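Bread coming out gummy in the middle – running log

Posted February 22, 2021 by the Kondach kitchen blog

I opened a ticket with Fokance support over this and promised them I'd keep notes, so I'm putting the notes up where other owners can find them. The oven is the Coloton countertop model, the one with the dial on the left and the little fan in back. I've had it since April and it did fine on cookies, chicken, frozen fries, all of it. Then I started baking bread and everything went sideways.

Problem as I wrote it in the ticket: "Loaf looks done on the outside, nice dark crust, but the middle is wet and sticky an inch in. Happens every time. Same recipe worked in my old oven." Ticket number ends in 658, if anybody from Fokance is reading along.

First reply from support came back the next morning, which was faster than I expected! They asked me to check the plug, clean the crumb tray and run the oven empty at full heat. I did all three (the crumb tray was pretty disgusting, I'll admit) and baked again that night. Same thing. Gorgeous crust, pudding in the center.
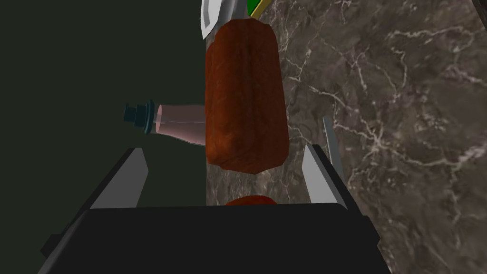

So then I quit guessing and bought a cheap dial thermometer, the kind that hangs off the rack. I set the oven to 375 and let it preheat until the light went off. The thermometer said 415. I figured it was a bad thermometer, so I tested it in boiling water like the package says, and it read right where it should. That means my oven was running 40 degrees hot, and the crust was browning way before the inside had a chance to catch up.

I sent all that to support. Second reply was a different person, I think, who asked me all the same questions again – plug, crumb tray, run it empty. I was a little short with them. Then a third one wrote back and told me about the calibration setting, which isn't in the paper manual anywhere that I can find. If you have this oven, write this down:

Turn the dial to Off. Hold the Timer and Light buttons together until the display blinks. Turn the dial left to lower the offset, right to raise it. Press Timer once to save. Unplug it for a minute, then plug it back in.

Mine only goes down by 30 in that menu, so I'm still 10 over, but I can live with that and just set the dial lower.

Next bake after the calibration: better, but still a damp line along the bottom of every slice. Not raw, just kind of heavy. I poked around the owners' forum run by Tang, the appliance shop, and somebody there had the same complaint with the same pan I use. It's a dark nonstick pan and they'd switched to a plain shiny one. I didn't want to buy another pan so I moved the rack down one slot first. That made it worse! The bottom got too dark and the line was still there.

Moved the rack back up, borrowed a shiny pan from next door, and dropped the dial another notch. Baked it ten minutes longer than the recipe says, with foil over the top for the last stretch.
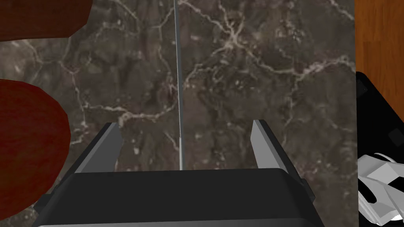

The other thing I had to quit doing was slicing it hot. I know, I know. Everybody says to wait and I never have, not once in my life. But I let one loaf sit on a rack for two hours and cut the next one right away, same dough and same pan, and the one I waited on had no damp line at all. The hot one smeared on the knife. I felt pretty dumb about that one, considering how many emails I'd sent by then.

I've started checking the inside temperature too. I stick the probe in from the side so the hole doesn't show, and pull the loaf when it hits 200. At 190 it's still a bit tacky with my recipe, which has a lot of milk in it. If yours is just flour and water you may want to go higher – folks on the forum say 205 or so.

Where things stand now: four good loaves in a row, ticket still open. Support offered me a replacement thermostat, but I'd have to ship the whole oven in and be without it for a couple of weeks, and I'm not doing that over 10 degrees. I asked if they'd put the calibration steps in the manual and they said they'd pass it along. We'll see.

One question I still have for other owners. Does your fan come on during preheat? Mine does sometimes and doesn't other times, and I can't work out a pattern. Support says both are normal, which didn't help me much. If you've figured it out, leave me a comment and I'll add it to this log.

Recent posts
Coloton door hinge squeaks, what I tried
Can you use parchment with the fan on?
Milk bread, the small batch version
Cleaning baked-on grease off the rack
Fokance warranty form: where to find the serial number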